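Quick one tonight, marking still to do

July 14, 2021

Right. End of term nearly. Been promising a post about the reading app since May and kept putting it off, so this is me typing with a cup of tea going cold and a pile of Year 4 books next to me.

Background for anyone new. Our school signed up for the Treloar pilot last autumn. Treloar is the reading and feelings thing from Foltport, small company, started by two ex-teachers as far as I can tell. Kids read a short story on a tablet, stop at certain points, pick how the character feels and why. Then there's a bit to do at home with whoever is about. 110 children across our year groups. I had 3 classes through it, one mine, the others borrowed on Thursday afternoons while their teachers did planning.

I was grumpy about it at first. Another log-in. Another set of passwords on little cards that get lost in trays by lunchtime. And the training was an hour on a video call where the sound kept going. But I said I'd give it a fair go, so I did.

What worked. The stories are good. Really quite good, not the usual stuff where a badger learns to share. There's one set in a harbour town called Braltov where a girl falls out with her cousin over a boat, and my lot argued about it for days. At playtime! One boy who hardly says a word all week told me flat out the cousin was wrong and gave reasons. I wrote that down in my planner so I wouldn't forget it.

The pauses helped too. You can't skip them. Fast readers hated that for the first fortnight and then stopped complaining — either they got used to it or they gave up on me, I don't know which.

What didn't. The home bit. I could see on the teacher page who'd done it and who hadn't, and it was the same families every week doing it. The ones I most wanted to reach, barely a tick. Phones shared between four people, shifts, no data left by the end of the month. I don't blame anyone for that. But the adverts for these things always go on about the link between class and home as if it happens by itself.

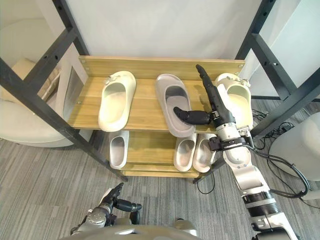

Comment from a parent under my last post said the home activities came through at teatime, the worst possible moment, and that if they'd landed on a Saturday morning she would have done every one of them. I'd honestly not thought of that. You can't change the time in the settings, I checked. Have emailed Foltport to ask. No answer yet but it's only been a week.

Other grumbles, quickly. The reports. Pages of coloured bars and I still can't tell what I'm meant to do diffrent on Monday. One child scored 91 for "perspective" and I've no idea if that's out of a hundred or what. Asked on the help chat, got sent a link to the page I was already on.

And the cost. The pilot was free. Next year it's more than 1,000 pounds for a school our size, and we're a school that had a long staff meeting over glue sticks. The head asked me to write half a page on whether it's worth it. I've written it twice. First version was a yes, second one was a yes but only for Years 3 and 4, and only if they sort the home part out.

Florkdale, the primary up the road, went with printed story packs instead. Same sort of idea, stop and talk, paper sheet goes home in the book bag. I'm going over to have a look before we break up if I can get cover. Would like to see how many of the sheets come back. My guess is it's the same families again, but I'd be happy to be wrong.

If you've used Treloar with older ones, Year 6 say, leave a comment, I'd like to know if the stories hold up or if they find them babyish. Mine are eight and nine so they're still kind about these things.

Also does anyone know how to get the sound to work on the old tablets? The ones with the blue cases. Half of mine only play through one side and teh headphones don't fit properly.

Back to the marking. Will post again once I've been to Florkdale.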